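Fio curto sobre a semana em que o nosso braço robótico resolveu que pão é uma questão de opinião. Trabalho com automação de bancada, o copo de café é o terceiro, vamos lá.

1/ A tarefa, no papel, é de uma humildade comovente. Tem um pão num cesto. O robô pega o pão, levanta, põe do lado de fora, solta. Fim. Uma criança de dois anos faz isso e ainda come.

2/ Em junho o cliente (Danelent, padarias automatizadas, gente simpática, prazos menos) pediu 982 ciclos registrados antes de falar em instalação. A gente disse "claro". Guardem esse "claro".

3/ Até o ciclo 266, uma beleza. Garra desce, fecha, sobe, solta. Eu já estava escrevendo o relatório na cabeça, com aquele parágrafo modesto em que a equipe agradece a si mesma.

4/ No 267 a garra desceu, fechou no pão, fechou mais um pouco, e depois mais um pouco. O sensor de força dizia zero. O pão dizia outra coisa.

5/ Creme na garra, creme no punho, creme numa junta que o manual descreve como "protegida contra respingos". O manual não especifica respingos de quê.

6/ Parada de emergência, pausa, limpeza com pano e cotonete. Trocamos o pão, religamos. Ciclo seguinte: perfeito. O outro também. Quem trabalha com isso sabe que é a pior notícia possível. Defeito que some sozinho volta na sexta à noite.

7/ Voltou na quarta às três da tarde, por consideração. Dessa vez ele não esmagou o pão. Agarrou a borda do cesto com muita convicção e levantou tudo junto. O log registrou "objeto coletado com sucesso". Tecnicamente, quem sou eu.

8/ Ergueu o conjunto, levou até o ponto de entrega, soltou. Cesto de lado, pão pelo chão. Log: "entrega concluída". Se eu tivesse a autoestima desse software, estaria em Lisboa dando palestra.

9/ Primeira hipótese, a minha: visão. Cesto marrom-escuro, trama vazada na parede de trás, brilho na borda trançada. O pão listrado, laranja e creme, com a ponta mais fina encostando quase na borda da frente. Para mim, tudo isso gritava "segmentação ruim".
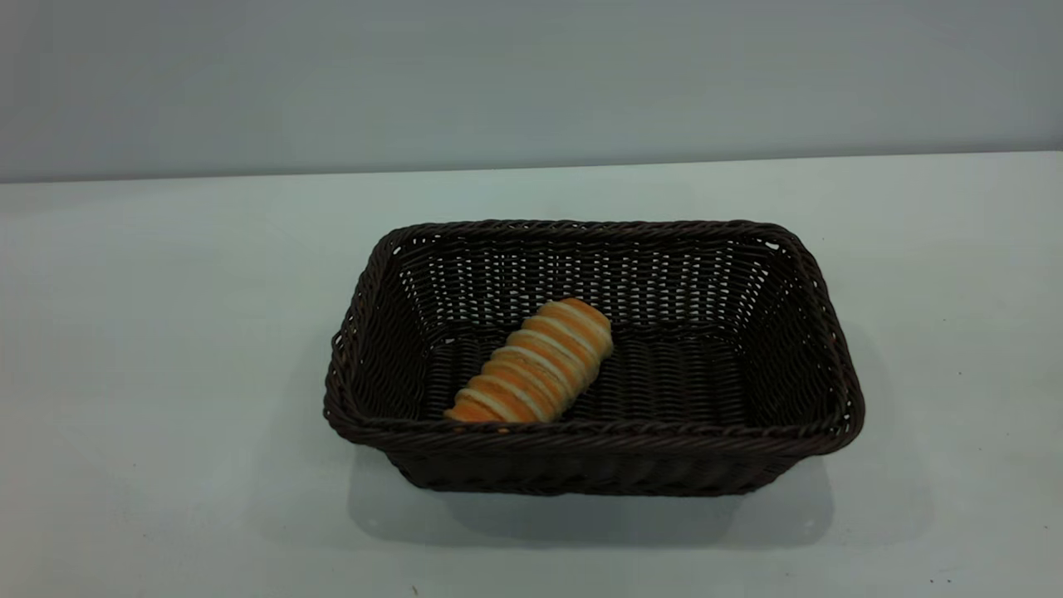 10/ Annatjie Lekota respondeu no canal do projeto que, se fosse a visão, o erro estaria no lugar do aperto e não na força, e que eu fizesse o favor de olhar o cabo do sensor antes de treinar qualquer coisa de novo.

11/ Não olhei o cabo. Treinei tudo de novo. Dia e meio de máquina ocupada, um modelo lindo, máscaras impecáveis, o contorno do pão gomo por gomo. O robô agora sabia exatamente onde ficava o pão que ia esmagar.

12/ Aí olhei o cabo.

13/ O cabo do sensor de força passa pelo punho e dobra quando a ferramenta gira além de certo ângulo. Com o pão de lado, não gira tanto. Com o pão na diagonal, gira. E na diagonal o conector perdia contato por um instante.

14/ Quando o sinal cai, o driver devolve o quê? Um erro? Um aviso? Não, devolve zero. Zero newton. O controlador lê "não encostei em nada ainda" e continua fechando, coitado, cheio de boa-fé.

15/ E o episódio do cesto? Esse teve outra causa, que me dói um pouco mais. A altura de aproximação estava medida a partir da borda, e alguém tinha trocado o zero da mesa depois da limpeza. Esse alguém assina este fio.

16/ Quanto ao "coletado com sucesso": o critério era "garra fechada e peso maior que o mínimo". Um cesto com pão dentro pesa mais que o mínimo. Escrevi essa regra num dia em que estava muito satisfeito comigo.

17/ Agora a parte sem graça. Um atuador que continua apertando quando perde o sensor é uma falha de segurança, ponto. Foi num pão. A mesma garra fica ao alcance da mão de quem repõe o pão no cesto, e essa pessoa, em boa parte dos turnos, sou eu.

18/ O que mudou:
Perda de sinal agora é perda de sinal. O driver manda um valor inválido e o braço para.
Limite de corrente no motor da garra, independente do sensor.
Peso máximo além do mínimo. Se o pão pesar como um cesto, ele larga a ideia.
Cabo com folga e presilha nova, custo de um lanche.

19/ Também combinamos que reposição só com o braço travado e luz acesa. Antes a regra era "avisa aí". Funcionou durante mais de 60 turnos, e é assim que regra ruim ganha fama de boa.

20/ Teste de confirmação: puxei o conector de propósito, com a garra fechando, 4 vezes, em alturas diferentes. Parou em todas. Na última fiquei esperando com o pano na mão mesmo assim.

21/ O cliente perguntou se os ciclos anteriores contavam para o total. Respondi que não, porque os registros diziam "sucesso" e eu já não acredito na palavra. Contador zerado. O "claro" do post 2 manda lembranças.

22/ Já pedi mais pão. A moça do balcão quis saber se era festa.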